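Learning to Like the Slow Soup

Feb 21, 2020

I have been meaning to write about soup since December, and every time I sat down to do it I ended up going to the kitchen and making some instead, so you can guess how far the writing got.

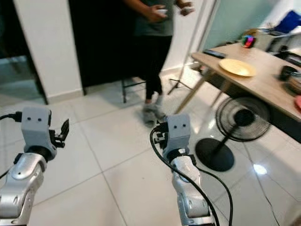
My grandmother made soup the way other people water plants. There was always a pot on the back burner, and whatever was left from supper went into it, and I grew up thinking soup was something a house just had, like a doorbell. When I moved out on my own I was shocked (and a little insulted) to find that my apartment did not come with any. So I bought cans for years and years. I still have nothing against a can of tomato on a wet night with a grilled cheese next to it, and if you try to talk me out of that we will have to agree to disagree.

What changed was a bag of beans. I had picked them up at Ruria, the little grocery over by the bus depot, mostly for the pretty speckles, and then they sat in my cupboard for so long that I started feeling guilty every time I reached past them for the cereal. One rainy afternoon I finally dumped them in a bowl of water and left them overnight. The next day I put them in my big dented pot with an onion, a carrot, the sad end of a bunch of celery and a bay leaf, and then I wandered off and forgot about the whole thing until the windows steamed up.

Oh, the smell! I stood there with the lid in my hand like a person in a commercial. It smelled so much like her kitchen that I had to go sit down for a minute.

Since then I've made a pot nearly every week, and I've gotten stubborn about a few things. I cook the onions much longer than any recipe says to. Recipes love to tell you five minutes, and I don't know whose stove they are using, but on mine it takes a good long while before they go soft and sweet and start sticking a little to the bottom. I also salt in small pinches all the way through, after a terrible batch of split pea that I tried to rescue with a potato, and then another potato, until I had what was really just salty mashed potatoes. We ate it. It was not a proud evening.

The beans get 60 minutes before I even think about checking them, and usually they want more. If I lift the lid too often I start fiddling, and when I fiddle I add things. That's how cinnamon got into the minestrone.

I also want to put in a word for the rind of a hard cheese. I keep mine in a bag in the freezer, and I drop one into the pot with the water. It goes all rubbery and ugly and you have to fish it out at the end, but the broth tastes like you did something clever.

My neighbor across the hall asked for the recipe last week and I tried to write it down for her on the back of an envelope, and it was embarrassing how little of it made sense. "Some carrots. Enough water. Lemon if it's being boring." She was very nice about it. She brought me back a jar of her own chicken and rice with so much dill in it that it was practically green, and now I want dill in everything, so there's my spring planned.

I have 2 jars of the last batch in the fridge and a heel of bread that needs toasting. Next time I'd like to try lentils with the smoky paprika I've been hoarding, and if you have a lentil soup you love, please leave it in the comments, even if your recipe is on the back of an envelope too.

Recent Posts
The Great Cupboard Clean-Out
A Rainy Walk and a Very Good Bun
Why I Gave Up on Sourdough (For Now)
4 Things to Do With a Bag of Lemons
Letters I Keep Meaning to Answer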